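Open Cubby Shelving: My Going-Round Checklist, With Comments
Last gone through August 6, 2021 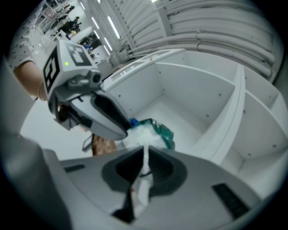
Before you start

I do this list twice a year, once in March and once at the end of summer, and it takes me most of a morning because I keep stopping to refold things. You'll want a torch, a screwdriver that properly fits your screws, a damp cloth, a spirit level and somewhere to put everything you take out. I use the bed. The floor works too, but then you can't kneel down to look underneath, as I discover every single time!

I've put OK, WATCH or FIX after each item so you can see how mine came out. Yours will be different, obviously.

1. Is it fixed to the wall?
OK. Do this one first, and if the answer is no, stop and sort it out before you bother with anything else. I push gently at the top with one hand flat and feel for any give. An open unit looks so harmless, but fill the upper cubbies with blankets and leave the bottom ones bare and it gets top-heavy quicker than you'd think. The two brackets on mine are Dreso ones and they've not shifted. I gave each screw a quarter turn anyway and neither wanted to go.

2. Is it level?
WATCH. The bubble sits a hair to the left. It was the same in March so I'm leaving it, but if it has moved again next time I'll pack the foot properly. (There's a folded bit of card under there now. I know, I know.)

3. Top panel
OK. Run your palm along the front edge and feel for chips or lifting. Nothing should live up here that would hurt if it landed on somebody, so no vases, no irons, no boxes of books. I allow myself light things only.

4. Uprights and dividers
OK. Look along each one from the front with your head low and one eye shut. You're after any lean or bow. The thick dividers hold up very well in my experience, it's the thin backs that let you down. Press where the divider meets the shelf floor, too, and if you see a gap opening, that's a FIX and the cubby gets emptied until it's done.

5. Screw holes inside the cubbies
WATCH. White panels show up every little dark hole, and that's handy for once! Shine the torch in and look for cracks running out from a hole, or crumbly bits round the rim. One of mine has gone slightly furry at the edge. I haven't hung anything from it and I won't. Please don't be tempted to put a longer screw in a tired hole, I did that on the last unit and came straight out the other side.

6. Back panels
FIX. Press with your fingertips in the middle and then near each corner. One of the lower ones clicked at me, so a pin has come loose somewhere along the edge. It's a five-minute job, but I'm writing it down here or it won't happen.

7. Cubby floors
OK. Wipe first, then check, otherwise you spend ages worrying over a crumb. Look for sagging and for rough patches that will catch on anything fluffy. White knitwear finds a splinter like you wouldn't believe. I drag an old pair of tights over the surface and if they snag, out comes the fine sandpaper.

8. Weight
OK. The leaflet with mine was from Totari and I've lost it, so I go by feel and keep the heavy stuff at the bottom. If you still have your leaflet, go by that and not by me. A shelf that looks fine empty can dip once it's loaded, so check it again with everything back in.

9. Soft things: blankets, throws, fleeces, anything fluffy
WATCH. These want a shake outside before they go back, then a sniff, then a look in the folds for moths. I also keep them well away from the heater and from any lamp with a hot bulb. Put them in loosely. If you have to shove, there's too much in there, and it'll only all come out together when you pull at the bottom one. Mine was a bit overstuffed on the right, so two throws have gone in the under-bed bag.

10. Straps, cords and ties
FIX. Anything that dangles over the front of a cubby gets tucked in or taken off. Small children pull, cats pull, and I catch my own sleeve on them. I found a loose drawstring at knee height and it's gone in the sewing basket to be shortened.

11. Labels
OK. Press down any corner that's lifting. I had lovely ones from Mosham that peeled in the first summer, and now I just use plain white strips and rewrite them when the contents change.

12. What you're wearing
OK, mostly. This sounds fussy but take off bracelets and rings if you're reaching right to the back, and push long sleeves up past the elbow. I scratched a panel quite badly once with a clasp and the mark is still there to annoy me.

13. Floor in front
OK. No rug edge to trip on, no boxes parked there "for now". You want to be able to step back with your arms full.

Left to do

Pin the back panel. Shorten the drawstring. Look at the furry hole again in March. Buy a proper furniture wedge and finally retire the card, I've been saying that since we moved in. If anybody has used the Baidoo wedges on a carpeted floor, let me know in the comments whether they stay put, as I'm about to order a pack.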